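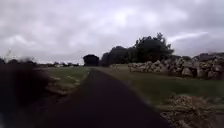
Leen Atallah found that the bell carried much further once the clamp had been moved away from the brake cable, and asked for that to go into the fitting section. It is now step 3.

4. Fitting the Salian bell

Suits handlebars from 22 to 30 mm across. For thicker bars, order the long strap from Manach (part 255).

1. Wipe the bar clean and let it dry.
2. Wrap the rubber strip once round the bar. The ends should meet but not overlap.
3. Place the clamp over the strip, at least two fingers' width from any cable or lever.
4. Put the screw in from below and turn it until the clamp stops sliding. Do not tighten it fully yet.
5. Sit on the bicycle and check that your thumb reaches the striker with your hand still on the grip.
6. Tighten the screw a further half turn.

Caution: Do not use a power driver. The thread is brass and strips easily.

Note: If the bell sounds dull, something is touching the dome - usually a cable or a light bracket. Turn the clamp a little towards you and try again.

4.1 Using the bell on shared paths

Ring early, twice, and slow down. Some walkers will not hear you, so be ready to stop.

4.2 Care

Check the screw every 200 km, and after any fall. Put one drop of light oil on the striker spring each November. Do not oil the dome.

Spare springs are sold in pairs (part 124).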